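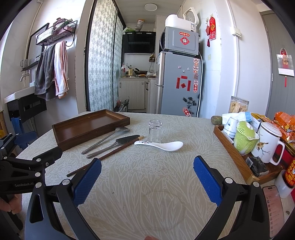
Tea Room and Kitchen Walk-Through, Vergara House
August 2018
Checked by: Selamawit Shiferaw
Comments by: Selamawit, with replies from Brenda Garrido (BG)

Marks used: OK / FIX / WATCH

I love doing this one. The tea room gets used harder than any other room in the house and it still feels like somebody's home when you walk in. The July sheet had more FIX marks than I like to write, so I was very happy to get through the first page this time with hardly any!

TABLE

Table stands level, no rocking: OK
Leaned on it from every side. Solid.

Tablecloth lies flat, hem not dragging where people walk: OK
The pale green one with the white leaves is on. I'm so glad we went with this one, it makes the whole room look cooler in the summer heat.

Trays, no splinters or lifted corners: OK
Ran my thumb along the raised edges of the dark brown tray and around the serving tray too. The gold corner on the serving tray is tight and doesn't catch a sleeve.

Utensils laid down, nothing sticking out past the table edge: OK
Long spoon, server and chopsticks were all out on the cloth. Please go easy picking up the server. The edge isn't sharp like a knife but it can still nick a finger if you grab it by the wrong end.
BG: Can we lay them IN the brown tray when we set up? It would save a lot of reaching.
Yes please. Added to the setup card.

Glassware, check rim and base for chips: OK
Held it up to the window and felt around the rim with a dry fingertip. Good to use.

Ceramics, check for cracks and loose lids: WATCH
The green cabbage piece is fine, every leaf rib whole (still my favorite thing in the room). The bird mug is fine. Its lid sits well, but it will slide if you tilt the tray, so hold the lid with a finger when you carry it. The soup spoon with the little characters near the handle has no chips.

Snacks closed and in date: OK
Jar lid screws down tight. I read the dates on the orange bags and every one of them is good past this month. When a bag is opened, clip it or finish it. I know which one you'll pick.

Fresh fruit, no soft spots: OK

Phones and drinks kept apart: WATCH
I know we all like to keep an eye on our messages, but a phone on the corner of the table beside the bottle is asking for a bath. The shelf by the door is free.
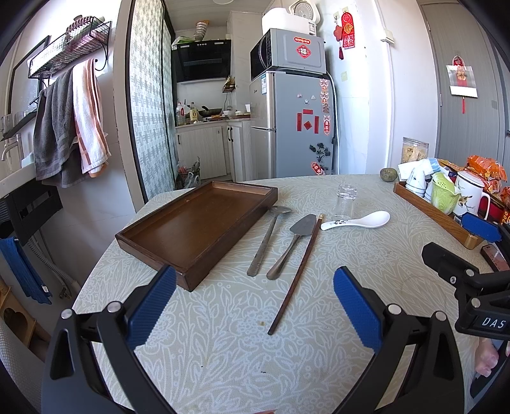 SKIKIX TEA AND TABLE CLUB | Room Safety

Page 2, walls, floor and washing-up corner

WALL SHELF AND TOWEL RAIL

Shelf firm on its brackets: OK
Pulled down on both ends with a steady hand. The black wire shelf hasn't moved since the new anchors went in, and I'm thrilled, that was my big worry all spring.

Basket on shelf, light items only: OK
Keep it that way. Anything with some weight goes in the kitchen, low down. The basket stays back from the front edge so it can't be knocked off by a tall person drying their hands (you know who you are).

Towels hung on the rail, dry and clean: OK
Gray towel is for hands, striped towel is for cups. They go home for a wash after every club meeting and come back for the next one.
BG: I keep mixing these up. Gray hands, striped cups. Got it now.

WINDOW

Sill, nothing loose near the edge: WATCH
There are glass cups on the sill. They look lovely with the light coming through and I don't want to lose them! Push them well back, and move them before you open the window. If we get some museum putty I'll be happy to mark this OK.

Window opens and shuts without forcing: OK

FLOOR AND LOW WALL

Hose near the floor, no drips, not in the walking path: FIX
It doesn't drip. I wiped it down with a paper towel and the paper came back clean. But the loop of white hose comes out far enough to hook a shoe. One plastic clip would do it. Brenda has ordered a pack of 16 from Stirau, so we'll have plenty left for other jobs.
BG: Clips are in the mail. I'll do it myself, I've been wanting an excuse to use the little drill.

Cloth on the low bar, clear of the floor: OK
The blue one. Wring it out before you hang it.

Stool, legs tight, seat sound: OK
Sat on it, wiggled, stood up again. Use the cutout to carry it. Stools are for sitting. The step ladder is in the hall.

Chairs tucked in when not in use: OK

KITCHEN

Sliding door runs freely, glass panel secure: OK
So much better after the track was cleaned. You can move it with one finger now. Leave it fully open while anyone is carrying a hot pot through.

Kettle cord and plug: OK
Urkitz kettle, no fraying, switch clicks off by itself at the boil.

Sink and faucet, no leaks at the base: OK
Crate under the sink pulled out and pushed back. Floor behind it dry.

STILL OPEN
Clip the hose (BG)
Putty for the sill cups (Selamawit)
New setup card with utensils in the tray (Selamawit)

Great work, everybody. I'm bringing sesame cookies to the next meeting and will look at the hose again while the water heats.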